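Play Kitchen and Table Area - Safety Walkthrough, With Comments
Cullinane Family Center, Room 2
Checked by: Narayanan Alva
Date: 01/07/2026
Copy to: Philomena Ó Néill

Marks: OK / FIX / PULL (take out of use today) / ASK (needs an answer from somebody)

Went fast, sorry for the shorthand. Did floor first, then table, then the dishes and food, then bins.

FLOOR AND WALLS

Walkway from door to table clear - OK
Outlet covers in - OK, one stiff, leave it
Rug corner by the book shelf - FIX. Curls up. Tape is not holding, needs the rubber underlay. Asked for this last time too.
Wall behind table, nails or hooks at kid height - OK, none

TABLE

Wobble - OK
Edges, run a hand all the way round - OK
Underside, gum, staples, splinters - OK. Gum. Scraped off.
Surface cleaned with the mild spray, not the bathroom one - OK. Somebody put the bathroom one back on the same shelf, please move it.

PLATES

Every plate gets picked up and flexed a little. Look at the rim both sides, run a thumb around it. Anything that catches skin goes in the PULL box.

Cracks - OK
Rims smooth - OK
Stains or sticky film - FIX, see below
Old Furkeo set still in circulation? - PULL if found. Found one saucer at the back of the cupboard, pulled.

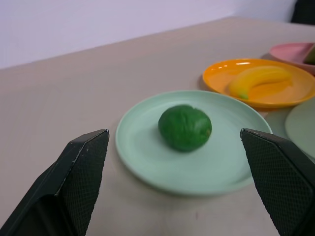

Sticky film comes from the hand lotion, I'm pretty sure. Warm water and dish soap, then rinse, then air dry on the rack. Don't towel them, the towels leave lint and then the lint goes in mouths. The mint one and the orange one both have a raised rim, so go round the inside of it with the soft brush, a cloth just slides over. Stack only when fully dry. Same for the cups.

PLAY FOOD

Small parts test - anything that fits in the tube is out. No exceptions for favorites.
Seams split - OK on what I squeezed
Paint or color coming off on a damp white cloth - OK
Bite marks deep enough to loosen a piece - PULL, one carrot, one bread roll
Smell test on the soft ones - ASK. The Ilik vegetables smell musty to me. Philomena said she can't smell it. Second opinion pls.
Cut-and-stick food - PULL all of it until the fastener dots are checked. Dots peel. Dots are a choking hazard. I will do these myself at home.

Curved and long pieces get checked at the tips, that's where they wear. Round pieces get checked at the stem if there is one. Write it on the sheet even when it's fine, otherwise we don't know if it was looked at or skipped. Last sheet had blanks all down the right side, which is no use to anyone. 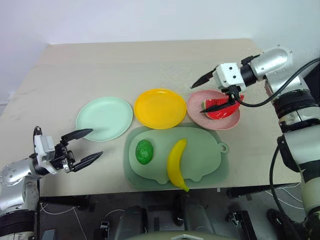

Also write your initials next to anything you pull. I had 2 items in the PULL box with no note and had to guess. One was a spoon with nothing wrong that I could see. Back in the drawer.

BOARDS AND MATS

Boards, handle or loop - a small finger should go in and come out easy. OK
Boards, deep scratches - OK
Mats flat on the table, not hanging over - OK at time of check. Kids pull on an edge and everything comes with it, so push them back from the edge when you set up.
Non slip underneath the mats - FIX. Getting slick. Wash first, replace if that doesnt do it.
Real knives anywhere near this area - none, OK
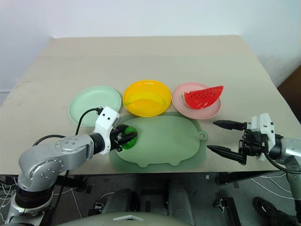
STORAGE AND PUTTING AWAY

Food bin lid - OK, soft close working
Dish bin - FIX. Handle cracked, tape is not a repair. Zosia bin from the craft closet is the same size, swap it.
Shelf fixed to wall - OK, pulled hard on it
Weight on top shelf - FIX. Puzzles stacked way too high, moved half down
Broken stuff sitting in the clean bin - OK, none
Inventory tag 446 missing from shelf unit - ASK. Fell off or taken off? Need a new one either way.

END OF DAY, whoever closes

Plates washed and on the rack
Food wiped, whatever was mouthed goes in the wash tub
Mats up, table wiped under them
PULL box emptied into the office, NOT the trash, I need to see it first
Sheet signed

Comments from P. Ó Néill: Agree on the rug. Ordering underlay this week. I still don't smell anything on the vegetables but pull them if you're worried. Spray has been moved to the locked cabinet, key is on the usual hook.

Reply N.A.: Pulled. Will recheck rug and dish bin before the end of January.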